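Troleck hand-held demonstration gripper, pair – review
Natalina Gatti, June 7, 2021

Snack packets on a patterned tablecloth, with both grippers at the table. 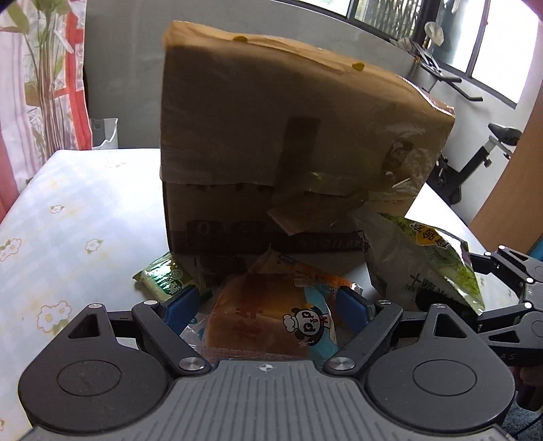
Grip and linkage

The fingers end in textured blue pads. Small packets pick up cleanly if you approach with the pads parallel to the table. Glossy wrappers slip when taken by a corner. I replaced the pads after 200 demonstrations, by which time the left pair had gone smooth at the tips. Closing force is set by the trigger spring and can't be adjusted.

Recording

Finger width and pose log at 30 Hz. Export to Juvix took around 2 minutes per session. Tracking dropped out twice, both times with one gripper crossed behind the other – the software flags these segments but doesn't trim them.

Compared with teleoperation

Our Akpalu leader arms give better joint data. For bagged food the hand-held pair is much faster to teach with, and a new operator needs less practice.

Verdict

Good for sorting and packing tasks. Spare pads should be in the box.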